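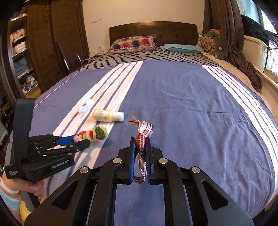

Offene Tür

Um drei sollte es losgehen. Um Viertel nach standen die Leute immer noch im Flur, Mäntel über dem Arm, und Deisy suchte den Schlüssel. Matell hatte die Wohnung für den Tag der offenen Tür herrichten lassen, dritter Stock, kein Aufzug, Huanca stand noch am Klingelschild. Der Vormieter. Tot oder verzogen, das wusste keiner so recht.

»Schuhe bitte aus«, sagte Deisy Flores. Dann: »Ach, lassen Sie sie an.«

Fünfzehn Leute in einem Schlafzimmer. Zu viele. Sie drückten sich am Schrank vorbei, einer stieß an die Heizung, Entschuldigung, wer entschuldigt sich bei einer Heizung. Maritza saß schon da, einen Greifer in jeder Hand, und sah nicht auf.

»Das ist Frau Palomino«, sagte Deisy. »Sie zeigt Ihnen jetzt, wie wir das machen. Also wie die Maschine es später machen soll. Sie macht es vor.«

»Und wo ist der Roboter?« Ein Herr, ganz vorn. Greenwood, Declan, stand auf dem Aufkleber an seiner Brust.

»In Aston.«

»Ich dachte, man sieht einen Roboter.«

»Man sieht die Hände«, sagte Deisy.

Maritza nahm die Schleife auf. Gestreift, rosa und kupfer, so ein dünnes Zeug, das immer wegrutscht. Rechts die Schleife, links das Ding aus Pfeifenputzern mit den bunten Puscheln. Blaue Polster auf Stoff. Sie hielt still. Atmete durch die Nase. Dann hinüber, ablegen, zurück. Noch mal.

»Wie oft?«, fragte jemand von hinten.

»Heute morgen fing ich bei 506 an«, sagte Maritza. Das erste, was sie sagte. »2000 müssen es werden.«

Stille. Irgendwo lief ein Wasserhahn.

»Zweitausend Mal eine Schleife.«

»Nicht nur die Schleife. Auch die Lotion. Die Lotion ist leicht.«

Greenwood beugte sich vor. Er war Schreiner gewesen oder so was, er hatte diese Daumen. »Darf ich?«

Deisy wollte nein sagen. Versicherung, Zeitplan, um vier kam die nächste Gruppe. Aber Maritza hielt ihm den rechten Greifer schon hin und er nahm ihn, verkehrt herum erst, dann richtig. Drückte zu. Luft. Wieder Luft. Beim dritten Mal ein Zipfel vom Bettbezug, die Schleife lag daneben wie vorher.

»Nicht mit dem Arm«, sagte Maritza. »Mit dem Gelenk. Sie wollen zu viel.«

»Meine Frau hat immer gesagt...« Er ließ es. Versuchte es wieder. Und dann hing sie da, schief, an einem Ende, aber sie hing. Einer klatschte, hörte gleich wieder auf.

»Zählt das mit?«, fragte er.

Maritza sah zu Deisy. Deisy sah auf die Uhr. Shadi Saab, der die Listen führte, stand mit dem Laptop in der Tür und zuckte mit den Schultern.

»Ich kann es reinnehmen«, sagte er. »Ist halt krumm.«

»Krumm ist gut«, sagte Maritza. »Ich bin auch manchmal krumm, am Abend.«

Also schrieb er es auf. Greenwood gab den Greifer nicht gleich zurück. Er stand da, in Socken als einziger, er hatte ja gehört, Schuhe aus, und schaute auf das Bett, auf die Kissen, die fremde gestreifte Bettdecke.

»Und dann kann der das? In Aston?«

»Irgendwann.«

»Weiß der dann, das das von mir ist?«

Deisy machte den Mund auf. Im Treppenhaus schon die nächsten, Stimmen, jemand zählte laut die Stufen.

»Nein«, sagte Maritza und nahm ihm das Gerät aus der Hand, vorsichtig, Finger für Finger. »Aber ich.«

Sie zog die Schleife zurecht. Der Wasserhahn lief noch. Deisy ging ihn zudrehen.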